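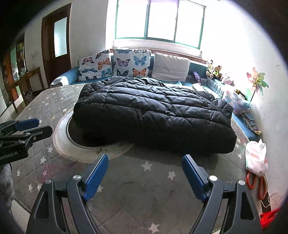 Figure 4. Quilted jacket bunched on a bed, one side resting over the rim of a round padded item.

4.2 Bulky outerwear on sleeping surfaces

The diary returns contained 1802 entries in which a garment was put down somewhere other than its stated storage place. Padded coats and jackets made up a larger share of these than their share of the wardrobe inventories would suggest, and the effect held in both towns. In Nasbridge the usual resting place was a chair back near the front door. In Lurnetville, where most of the sampled flats have no hall, it was the bed.

We use the term 'holding surface' for any horizontal area that receives a garment between wearing and storage. A bed qualifies during the day only. Respondents were asked to note the time at which the item was put down and the time at which it was moved, and entries lacking either time were kept for the location counts but left out of the duration figures. Coats put down before noon tended to remain until the bed was needed for sleep. Coats put down after 6 pm were moved sooner, although in many cases only as far as another holding surface in the same room.

Three properties of the padded jacket appear to matter. The first is loft. A jacket of this type springs back after being pressed, so a fold made by hand opens again unless it is held by a strap, a bag or the weight of another item. The second is surface. Smooth shell fabrics slide on one another and on some bed covers, and a stack of two such jackets is less stable than a stack of two wool coats of similar weight. The third is outline. Sleeves and hood add to the footprint without adding much to the mass, and they are the parts most often reported as hanging over an edge or lying across a neighbouring object.

The last point has a bearing on how we coded overlap. In Figure 4 the jacket partly covers another soft item, and the horizontal stitching follows the way the garment has settled. Under our scheme this is one garment with partial cover of a second object (code P2). Full cover (P3) was reserved for cases in which the lower object could not be identified without lifting the garment. Coders disagreed on the boundary between P2 and P3 more than on any other pair, mostly for dark garments with a glossy shell, where fold edges are hard to tell from garment edges.

Bed coverings were recorded as plain, quilted or knitted. Quilted coverings gave the most trouble when the garment was itself quilted, since coders working quickly took stitching on one for stitching on the other. We added a written note asking them to find the zip, the hood or a cuff before marking the outline. Agreement improved for the remaining batches, and the earlier ones were recoded.

Space in the stated storage place was measured in 33 homes. A hanging rail was counted as full when another padded jacket could not be added without pressing those already there. By this test most hall rails were full from late September onwards. Two kinds of aid were present in the sample: the Grurkell compression bag and the Hellwig over-door rack. The bag reduces volume well but takes the jacket out of daily use, and respondents kept it for off-season items. The rack was used daily, though several households had moved it from the bedroom door to another door after finding that the door no longer opened fully with coats on it.

Bedrooms that also serve as play or sitting space form a separate group. Here the bed is rarely clear before the garment arrives. Pillows are ranged along the wall, a folded blanket lies at one end, soft toys occupy a ledge beside it, and the jacket takes up the part of the mattress that is left. Tidying such a room involves a choice of order: whether to deal with the garment first, which frees the largest area in one action, or with the small items, which have shorter distances to travel. Households that began with the largest soft item reported fewer moves in total -- but they also left more small items in place at the end of the session.
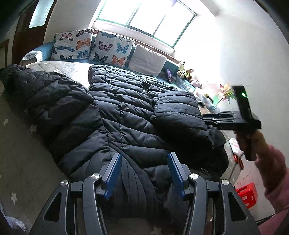
Başaran has argued in reply to an earlier draft that the order matters less than we claim, and that what decides the result is whether a free hook exists at the moment the jacket is picked up. If there is no hook, he holds, the jacket goes back on the bed whatever was done before it, and the session should be scored as interrupted.

We accept part of this. Entries were therefore split by hook availability and the comparison of tidying order was repeated on the subset with at least one free hook or hanger in the home. The difference in total moves became smaller and kept its direction. For the remaining entries no clear pattern was found, and return to the same bed was common enough that we have treated it as an outcome in its own right (code R1, Section 4.4).

One limit should be noted. The diary form allowed 300 characters per entry, and longer accounts of sorting several garments at once were cut short by the respondents themselves. Sets of coats left by visitors are probably under-reported for this reason.

Contact the authors | Copyright and reuse | Back to top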